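Walking round a library that hasn't been built yet

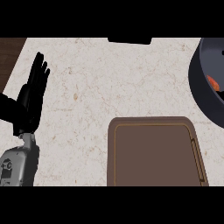 Pale marble with tan veins, rendered from above

I've been grinning about this all evening, so you get a blog post! Our town is planning a new library on the old Kowalchuk yard, and the council has put the whole proposal up as a 3D model you can wander through in your browser, or with a headset if you've got one (I borrowed my sister's and nearly sent a lamp flying).

The model was made with a program called Mumer, and the best bit is the sun. You drag a little slider and the shadows swing across the square. I set it to 4 in the afternoon in August and found that the benches by the north wall sit in full shade, which is lovely in a heatwave. Then I tried 9 in the morning in winter and the whole front of the building was gloomy. I would never have picked that up from the paper drawings, and I had those pinned over my desk for three weeks.

You can swap the designs over too. There are three of them: the low one with the courtyard, the tall thin one, and the one my neighbours call the toaster. I went in loving the tall one. Then I stood at my own bus stop, in the headset, and looked up, and oh dear. It blots out the chapel roof completely. The courtyard version has my vote now, even though the bike parking is miserable.

You can leave comments as well, little flags stuck to the exact spot you're moaning about. There were 21 when I looked. Mervin Gagnon, who I know from the allotments, has put one on the kerb outside the pharmacy asking for a proper ramp, and he's quite right, it's a nightmare with a pushchair.

A few grumbles. It ran like treacle on my old laptop until I turned the trees off. The traffic is far too polite (has anyone from Mumer ever seen Estodness Road at school time?). And the Skuro viewer, the one for phones, kept dropping me into the river.

Do have a go before the comments close. Start at the war memorial and walk downhill, and try it with the slider at dusk, when all the library windows come on. I've left a flag about the bike racks if anyone wants to add to it.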